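June 19, 2019

Dear Mirela,

I hope this finds you well, and that the move to the new office wasn't too painful. As promised, our second report on the residence permit advice service in Pavullow, paid for out of the Bastos grant. I'm sorry it reaches you a little later than we'd said – the renewal season rather swallowed us whole.

## Where we've got to

Since February we have seen 63 people at the drop-in sessions, most of them more than once, and 42 of those have now sent off a full application. Eleven have had their decision letters, and I can't tell you how nice it is when somebody comes back up the stairs just to show us one. The rest are waiting, and as you know the waiting is often harder on families than the paperwork ever was.

The greatest demand is still from people whose student permits are running out and who want to stay on to work. We had expected more questions about bringing over parents and spouses, and those have started to come in, though mostly by telephone and mostly in the evenings. Édgar has moved one of his sessions to a later hour to suit them, which I think was very good of him.

## What has been harder

Certified translations remain our biggest headache. The translator we were using in Parnico has stopped taking birth and marriage certificates, so we've had to send these to Judum and wait for them to come back by post. Two people missed their appointment slots over it and had to book again. We now ask for the certificates at the very first visit, before we even look at the form, and that has helped a good deal.

## Money

We have 600 left in the hardship fund for application fees. With your agreement, I'd like to put part of it towards translation costs until the end of the grant – do say if you'd need that request on a separate form.

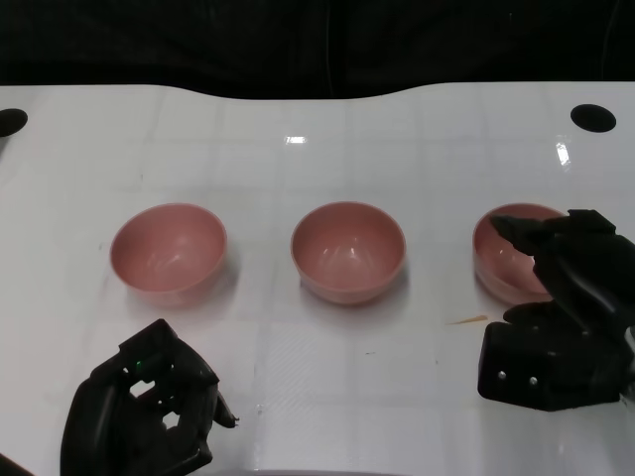
*Three pink bowls on a white tabletop.*

## Next few months

Édgar is rewriting our checklist for first-time applicants in plainer words, and we'd be very glad of your comments on the draft. We also hope to run an evening on what to do after a refusal, as so many people don't realise how short the time for an appeal can be.

With warm thanks, as ever, for your patience and your support,

The Pavullow advice team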